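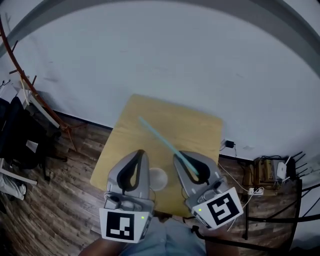 Stick and disc task, both hand grippers held in view.

Kurkix student team, progress report, 2023-04-23

Demos: 306 recorded, target is 780 by August. Behind but catching up. Left gripper still drifts when its marker tilts too far, recalibrating before each sesion for now.

Club has 19 students signed up, 6 trained to record so far. Surachet Suwannarat is running the training.

Spending on track. Still need: spare finger pads, second cable. Quote from Skoltard to follow, will foward it when it comes.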